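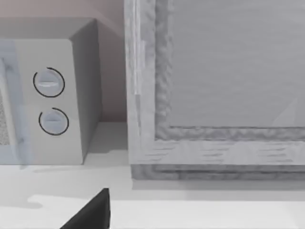
How to sit through a kitchen robot trial without giving away your job

Our canteen at Groddale was told in August 2018 that a robot arm would be "supporting" the reheating station. If your workplace has had the same email, these are the steps I'd take. I was on the hot counter for the whole trial and I'm still not convinced.

1. Write down the job before they do.
The supplier, Illudow, had our work as "open door, insert dish, turn knob, remove dish". That leaves out stirring, checking the middle, wiping up and telling someone their lunch needs another minute. Keep your own list for a full week – include the dull bits.

2. Ask what was done in simulation.
We were shown a figure of 1316 successful knob turns. Khang Tăng from our shift asked how many were on a real microwave in a real kitchen. The answer was 741 fewer. Get both numbers on paper.

3. Try it with your own equipment.
Knobs get greasy and stiff. Cupboards stand too close. Put the microwave where you normally have it, and don't let anyone tidy the worktop first.

4. Log the minding time.
Someone has to stand by, clear faults and reset the arm. Note start and finish each time, with initials. On our busiest shift it came to almost 3 hours, and none of it was on the rota.

5. Settle the hours before you sign off.
Managers will say people are "freed up for customers". Ask which people, on what grade, and whether the early shift stays. Ours went from five staff to four in December, and the fourth now does the resets as well.

6. Agree how it stops.
Ask for an end date and the name of whoever decides. Gravbridge, our other site, never got either – their trial is still going.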